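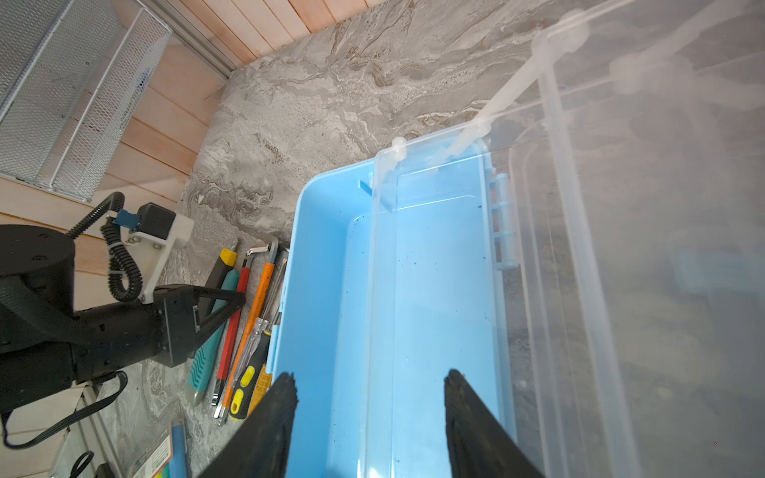 Filed under: Household | Product Safety | Local Business

Swai, the housewares maker based in Visville, has changed the hinge on its line of lidded storage boxes after a run of complaints about cracked pins. The revised part has been fitted to all boxes leaving the Jutport plant since January. The price is unchanged.

The company received 52 reports of lids separating from the base, most of them involving boxes kept in garages and unheated sheds. Clear, rigid plastics of the type used for many lids lose toughness at low temperatures, and a pin molded in one piece with the lid takes the full load when the lid is opened past its stop.

"The old pin had a sharp inside corner where it met the lid," said Leonardo Carbone, who runs product testing at Swai. "Stress collects there. We put a radius on it and made the pin 20 percent thicker."

The new hinge was cycled 400 times in a cold chamber without a failure, according to a summary the company sent to retailers. The summary does not give the chamber temperature or the number of boxes tested.

Owners of older boxes can request a replacement lid free of charge through the store where the box was bought. No receipt is needed, but the mold number on the underside of the base has to be supplied – lids from the small and medium sizes are not interchangeable. Delivery takes up to 3 weeks.

Mwanaisha Khaemba, who manages a hardware store in Manport, said returns had been low. "People tape the lid or use the box without it," she said. Her store still has older stock on the shelf and will sell it at a discount until it is gone. Swai has not asked retailers to send unsold boxes back.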